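From: Refilwe Fourie
To: Tristholm Letter Writers list
Subject: Re: [tristholm-letters] What do you all keep your old letters in?

Hi everyone,

Catching up on the list with my coffee, and this one from Murkov made me put the cup down:

> I have my aunt's letters in a suitcase under the bed, 263 of
> them, and they are starting to smell like the suitcase. Half are
> still in their envelopes and half are not. My sister says to take
> them all out, flatten them and throw the envelopes away. Is she
> right? And does anybody sort by date, or do you sort by who wrote
> them? I would like to get this done by June, when the family
> comes to stay.

Please don't throw the envelopes away! I did that with my grandfather's letters years ago and I have been sorry ever since. He never dated a thing. He'd put "Thursday evening" or "after supper" at the top and that was it, and the only real date was the postmark. I now have 374 sheets of paper and a pretty good idea of the year for maybe half of them.

What I do these days is take the letter out, unfold it, and put it in a folder with the envelope lying flat behind it. I write a number in soft pencil on the back of each, same number on both, very small, down in the corner. Then if they ever get parted (and they will, the minute the cousins get hold of them) you can match them up again.

About the smell. Degefa on this list told me to leave mine in an open box in a dry room for a couple of weeks before doing anything else, and it did help a lot. No sprays, no dryer sheets. I tried baking soda in a saucer next to them and couldn't tell you if it made any difference.

Once they've aired out I sort at the table. Shallow boxes are best, the kind you can see right into. Deep ones turn into a heap and you end up digging. The trouble with a shallow box is that everything else in the house wants to live in it too – cables, hair ties, you name it.
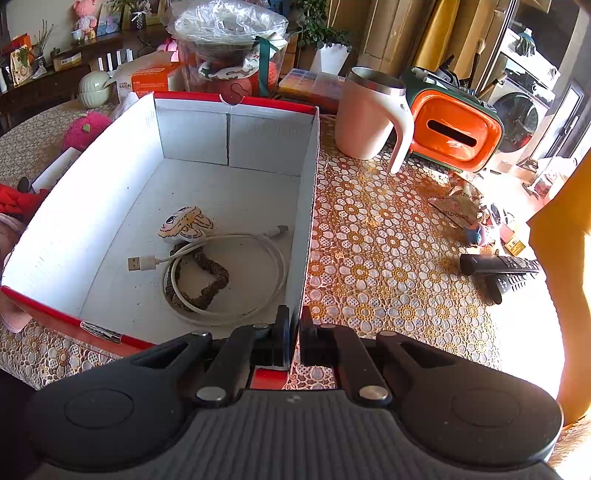 Box on the lace cloth, no letters in it yet.

As for date or writer, I went back and forth on this for ages. I started by writer, and it was lovely to read one voice straight through, but I kept missing the good part, where two people are telling the same story and disagreeing about it. My aunt Rakus-side (the ones who moved to the coast) wrote that the wedding was a disaster. My grandmother wrote that it went off very nicely. They were mailed 2 days apart! You'd never put those side by side if each lady had her own folder. So now it's all by date, with a colored slip of paper for each writer. The undated ones go at the back in one fat folder, and I pull one out when I feel like playing detective.

Murkov, on getting it done by June: I'd say pick out 10 good ones for the family to read and leave the rest alone till they've gone home. Mine took me two winters. Also make copies of those ten, and hand around the copies. I have a gravy stain on a letter from 1951 and I know exactly which uncle did it.

One question of my own while I'm here. Some of mine are on that thin blue airmail paper, written on both sides and then up the margins too, and when I scan them the back shows through so badly I can't read either side. Somebody once mentioned putting a sheet of black paper behind. Has anyone tried it? Does it need to be card, or will plain construction paper do? I'm a little nervous about the dye coming off.

Degefa, I still have your folder of stamps, by the way. I'll bring it to the next get-together.

Best to all,
Refilwe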